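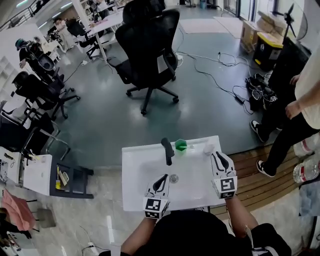
April, 8:50

Sink station, Hemton room. Basin is back on the low stand, moved over from the Wusberg side yesterday. Checked it with the level, fine left to right, a hair low at the front. Left it.

Faucet is tight at the base now - new washer from the Wultum box. There are 2 left in there, so reorder before the next build.

Drain: ring scrubbed, no putty yet. Fill test has to wait for that.

Green hexagonal piece stays on the back rim next to the faucet, same as the Wan layout. Please don't put it in the drawer with the sponges.

To do: get the cables off the floor between the chair and the bags, or at least tape them. Push the chair back to a desk when finished. Water bottles go on the shelf - keep the slatted platform clear.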